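Usico Tabletop Whiteboard

Dry-erase board with rounded corners and a slim black edge. Use it flat on a table or desk, lean it against a wall, or hang it with the hardware in the box.

Item no. 226
Sold by Grivus
Ships in a flat carton with corner protectors

Overview

The Usico is a plain writing board for homes, small offices and classrooms. It has no stand, no tray and no printed grid. Most of our customers buy it for messages, shopping lists, homework and meeting notes, and a fair number use it lying down on the table so that two people can write on it from opposite sides.

The writing surface is pale grey-white. We chose this over a bright white because it throws back less light from ceiling fixtures, and red, blue, green and black markers all read well on it. Large handwriting works best if the board will be read from across a room. A fine-tip marker is better for lists and schedules.

The black edge is thin, so very little of the board is lost to the border and you can write close to the side. The corners are rounded and will not catch on sleeves or bag straps.

Using it on a table

Four soft pads are fitted to the back. They keep the board from sliding when you write on it and protect the table underneath. On a very smooth top, such as polished stone or high-gloss laminate, wipe the table first. Dust and crumbs under the pads will let the board move.

Turn the board to suit whoever is writing. It weighs little enough to pass across the table with one hand, but use two if there are cups nearby.

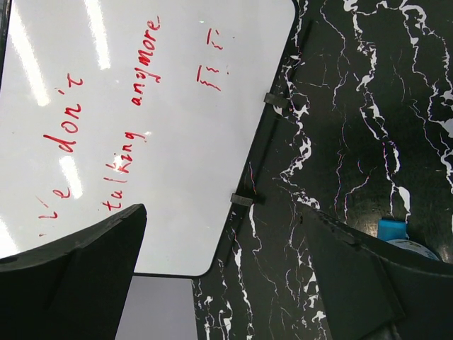

If you keep the board on a kitchen or dining table, take it off before serving food. The surface will put up with a splash of water or coffee, but grease leaves a film that marker ink does not stick to evenly. You will see this as skips and thin places in the strokes. A drop of dish soap on a damp cloth takes the film off.

Hanging it

The box contains two screws, two wall plugs and a paper template. Tape the template to the wall, check it with a level, and mark the holes through the printed circles. The board can go up in portrait or landscape. The pads on the back can stay on and will hold the board slightly away from the wall.

For rented rooms, the Panasiuk adhesive strips listed further down will hold this board on painted drywall. They are not suitable for wallpaper or rough plaster.

Markers

Any dry-erase marker will work. Do not use permanent markers, paint markers or highlighters.

Red deserves a note of its own. We hear more about red than about any other color. Red ink tends to leave a faint pink shadow if it stays on the board for several weeks, particularly in a sunny room. The shadow comes off with whiteboard cleaner. If you want a message to stay up for a long time, write it in black or blue.

Store markers flat, with the caps pushed on until they click. A marker kept tip-up will write pale and scratchy even when it is nearly full.

Cleaning

For daily use, wipe with a dry felt eraser or a soft cloth. Let fresh ink dry for a few seconds before wiping or it will smear.

Once a week, or whenever the eraser starts leaving streaks, go over the whole surface with whiteboard cleaner or plain water and dry it with a clean cloth. Pay attention to the strip next to the black edge, where dust from the eraser collects.

Small dots and ends of letters are often missed in a quick wipe and get harder to remove with age. Write over them with a fresh marker and wipe right away. The new ink loosens the old.

Do not use scouring pads, bleach, or powder cleansers. They scratch the coating, and ink will settle in the scratches.

In the box

Usico board
2 screws and 2 wall plugs
Paper hanging template
Care card

Markers and eraser are not included.

Goes with

Irkard felt eraser, washable
Irkard marker set, four colors, bullet tip
Panasiuk adhesive strips for painted walls
Grivus whiteboard cleaner, spray bottle

Customer comments

"We keep ours on the table and everybody writes on it. My son draws on it more than anyone. The edge has held up fine and it still wipes clean." Eldana Adugna

"Good board, does what it says. I would have liked a marker in the box. The template made hanging easy." Dinesh Kanaujia

Questions we get

Is it magnetic?
No. Magnets will not hold on this board.

Can I write on the back?
No. The back is uncoated and ink will soak in.

Can it be left outdoors?
It is made for indoor use. Damp gets in behind the edge and lifts it.

Do you sell replacement pads?
Yes, in sets of four. Ask for them by item number when you call or write.

Orders and returns

Orders placed before noon leave our warehouse the same day. Boards may be returned within 30 days if they have not been drilled or marked with permanent ink. Please keep the carton and corner protectors until you have checked the board over. For school and office orders of 1000 boards or more, write to the sales desk for a quote.

Page updated 4/15/18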